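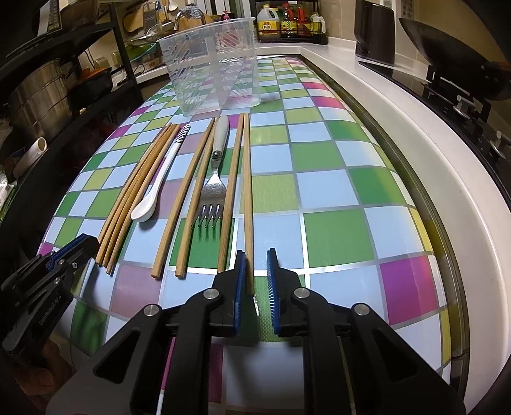

La société Kekano a présenté jeudi la méthode qu'elle utilise pour apprendre à des robots à ranger une cuisine après le repas. Le principe est de faire exécuter la tâche par une personne, une pince dans chaque main, et d'enregistrer ses mouvements pour les transmettre ensuite à la machine. L'exercice retenu pour commencer porte sur les couverts. Des baguettes en bois, une cuillère blanche et une fourchette en métal sont étalées sur une nappe à carreaux, devant un panier en plastique transparent, et l'opérateur doit les ranger une à une.

Le programme, baptisé Inunbridge, a démarré en mai. Il doit réunir 2000 démonstrations, réalisées dans 12 cuisines différentes. Kekano indique que 200 ont déjà été validées. Chaque séquence est relue avant d'être conservée, et celles où un couvert sort du champ de la caméra sont écartées.

« Une baguette est un objet pénible pour une pince, explique Magdolna Bognár, responsable des démonstrations. Elle est fine, elle roule, et quand elle est collée à trois autres il faut d'abord l'en séparer. On fait ça sans réfléchir avec les doigts. Avec deux mâchoires, il faut choisir par où on arrive. »

Les opérateurs suivent une formation de deux jours. Il leur est demandé de travailler lentement, de ne pas lâcher un couvert avant qu'il soit bien engagé dans le récipient et de varier l'ordre de rangement d'une séquence à l'autre. Les hésitations ne sont pas supprimées. Selon Mme Bognár, une prise manquée puis corrigée est utile à l'apprentissage, à condition que la correction soit visible.
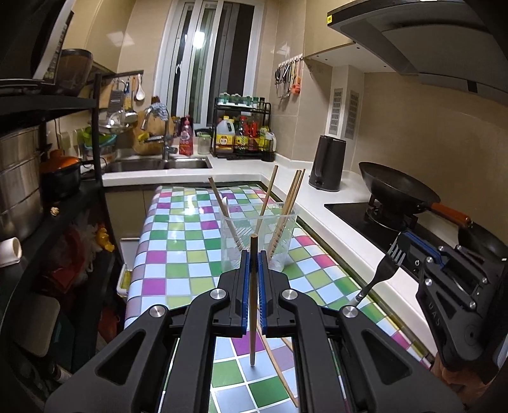
Une baguette dans une pince, une fourchette dans l'autre, au-dessus de la table de cuisine.

L'entreprise avait d'abord essayé la commande à distance, avec un opérateur assis devant un écran et un bras motorisé installé dans la pièce voisine. Cette solution reste employée pour les essais en atelier, mais elle a été abandonnée pour les séances à domicile. Le matériel demandait une matinée d'installation et le retard de l'image gênait les gestes fins. Les pinces tenues à la main se transportent dans un sac et peuvent servir dès l'arrivée dans le logement.

Les enregistrements sont ensuite traités par la société Bresoseo, qui découpe les séquences en étapes : approche, saisie, transport, dépôt. Un premier modèle doit être testé à l'automne sur un robot à deux bras, dans une cuisine que le modèle n'aura jamais rencontrée. Kekano ne communique pas encore de taux de réussite.

Le traiteur Tóth, partenaire du projet, s'intéresse surtout au tri des couverts au retour des réceptions. Il fournira une partie des ustensiles pour la suite du programme, qui portera sur les bols, puis sur les verres.

L'équipe chargée des démonstrations compte 13 personnes. Kekano prévoit de recruter d'autres opérateurs à temps partiel pour les séances du soir et du week-end. Aucune expérience en robotique n'est exigée.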